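Colix open day at the Tundholm site: anyone else go?
Forum > Automation and Robotics > Shows, visits and open days

sprocketwidow
Posted 10 November 2019

Went along to the Colix open day, mostly for the bin picking, partly for the buffet.

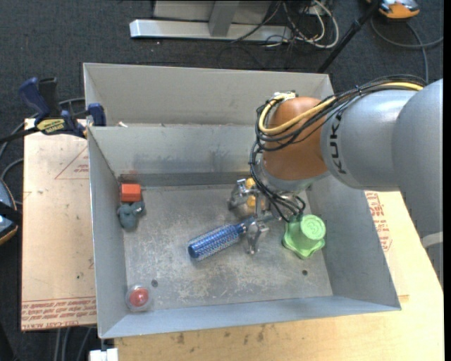
They ran us through in groups, and ours had Natalina Parisi, who writes the grasping software and talks at the speed of someone with another group waiting. The idea is that the KUKA has never been taught any of the objects. You give it a metal bin with odds and ends in it, it decides what it can get hold of, and off it goes. She let us stand there as long as we liked, which in my case was until the second group started breathing on my neck.

The hairbrush was the star turn. I have sat through more conveyor demos than I care to remember and not one of them had a hairbrush. It took it by the handle on the first go in our session, then dropped it on the way up, then got it again. Somebody clapped at the drop. I think it was me.

Worth the drive, on balance. Questions I didn't get to ask: how long per pick, and what does it do when everything ends up against the wall?

gantry_gordon
Went in the afternoon. I'm going to be the misery here. It's a brush, a few toys and a lot of polite nodding. Show me 340 castings covered in oil, tipped in any old how, and I'll nod too. We looked at something similar from Gatti in July and it was lovely right up until we gave it our own parts.

sprocketwidow
You say that, but castings all look like castings. I'd have thought a brush was harder. Bristles at one end, skinny handle at the other, and it won't lie the same way twice.

gantry_gordon
Harder for whom? My customers don't buy brushes.

mrs_pneumatic
Mine do. Well, cosmetics returns, so brushes, combs, bottles, the lot, all in the same tote. I'd have gone if I had known. Was it fast enough to be any use?

sprocketwidow
Didn't time it. Slow enough to have a conversation about, let's say. Natalina said they had it turned down for visitors.

offcut
They always have it turned down for visitors.

I was more taken with the bin itself. Scratched to bits, bar clamp on the corner holding it still, cables tied along the arm. Looked like a rig that gets used. Compare the Stemoneck stand last year, where everything was white and glowing and the robot waved at you.

gantry_gordon
A clamp is not a selling point.

offcut
It is to me. I own a lot of clamps.

RVilla_Colix
Hello all, Raffaele Villa from the Colix side. I was the one by the door handing out lanyards. A few answers.

Time per pick: on the day, 9 seconds at visitor speed. We go quicker with the guarding closed. I won't put a number on that here because someone will print it out and bring it to a meeting.

Things against the wall: fair question, and it's our worst case. The fingers need somewhere to go. At present it tries 3 times, then nudges the item towards the middle and has another look. Small things in the corners are still a nuisance.

Castings: Gordon, send us a box. I mean it. We have run over 2000 picks on household bits and hardly any on oily metal, so you would be doing us a favour.

gantry_gordon
Define "hardly any".

RVilla_Colix
One afternoon. It did not go well.

gantry_gordon
Right, that's the first thing anyone in this trade has told me that I believe. Message me an address.

mrs_pneumatic
Can I send combs?

RVilla_Colix
Please do. Clean ones.

tinribs
Did anybody pick up a grey anorak from the coat rail at Tundholm? Mine has somebody else's car keys in it, so I suspect it isn't mine.

sprocketwidow
What sort of keys?

tinribs
Volvo.

offcut
Ah. Sending you a message.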